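Wall panels or tiles for a small utility room?

Home and Garden > Walls and Floors

Evie Sugden
We have a utility room off the back of the kitchen, built as a lean-to by whoever had the house before us. It has the washing machine, a sink and the boiler in it, plus all the coats. The walls are old plaster and the paint comes off near the sink every winter. I was set on proper tiles, but the tiler who came out from Catterall quoted £806 for labour alone, and that was with me buying the tiles.

My brother-in-law says to put up marble-effect panels and be done with it. My worries are whether they look cheap in a small space, whether you can fix anything to them, and whether they can go straight over flaky paint. I would also like to know if pale walls with a dark floor is a mistake. The room has one small window and faces north.

Roland Naylor
I did ours in panels four years ago and would do it again.

You can't stick them to flaking paint. The adhesive holds the paint and the paint lets go of the wall. Scrape back everything loose, wash the wall with sugar soap, leave it to dry, then prime the bare patches. If the plaster is soft or it sounds hollow, cut that part out and patch it first. Find out why the paint is coming off as well. Ours was a dripping overflow outside. If you have damp coming through, panels will hide it and it will get worse behind them.

Stand the panels in the room for a day or two before you cut them. Cut with a fine-tooth saw, face up. Leave a small gap at the bottom and fill it with silicone. Start from the corner you see first when you open the door so the narrow cut piece ends up behind it.

You can fix things to them, but go through into the wall. Drill a hole slightly bigger than the screw in the panel so it can move, and put a dab of silicone in before the screw goes in. For anything heavy, such as a worktop bracket, fit a timber batten before you panel and write down where it is. I forgot to do that and spent an afternoon tapping the wall.

On colour, pale walls with a dark floor is fine in a small room, in my view. Dark floors do show dust and washing powder. Gloss panels throw light about, which will help you, but they also show every splash, so look at a satin one too. Pale grey marble pattern with dark grey:
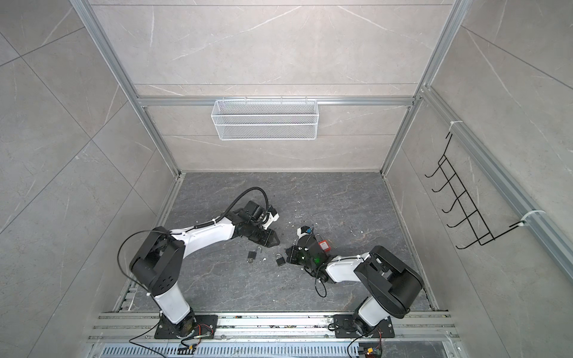
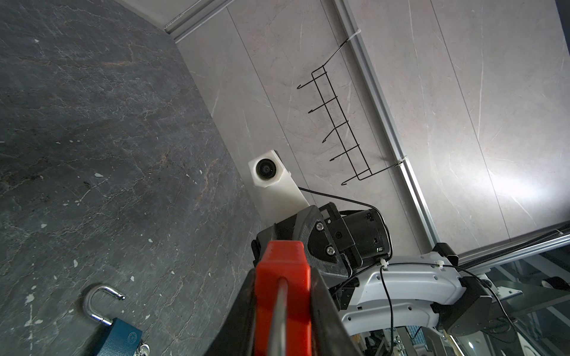
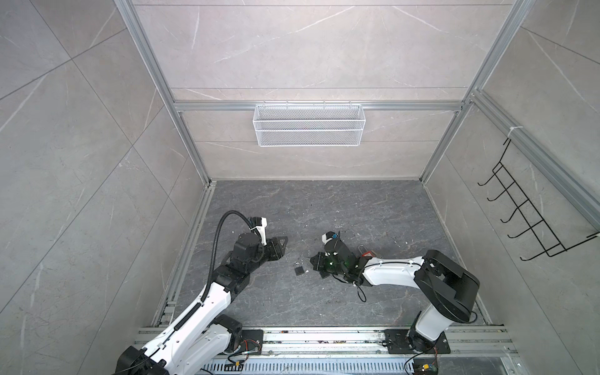 Consuelo Barrios
Tiles every time. Panels sound hollow when you knock them. My sister in Asbridge had tiles put in her utility 18 years ago and they are still there. Get another quote, that one is high.

Myroslav Hrynyshyn
A mix worked for us. We tiled only the splashback behind the sink, two rows, which I did myself over a weekend, and used panels for the rest. The join is a plain metal trim.

Two things to check. Keep the panels away from the boiler flue and read the boiler manual for clearances, as plastic panels don't like heat. And buy one more panel than you measure for. I ruined one cutting round the tap pipes, and the shop had changed to a different batch by then, so the veins and the shade didn't match.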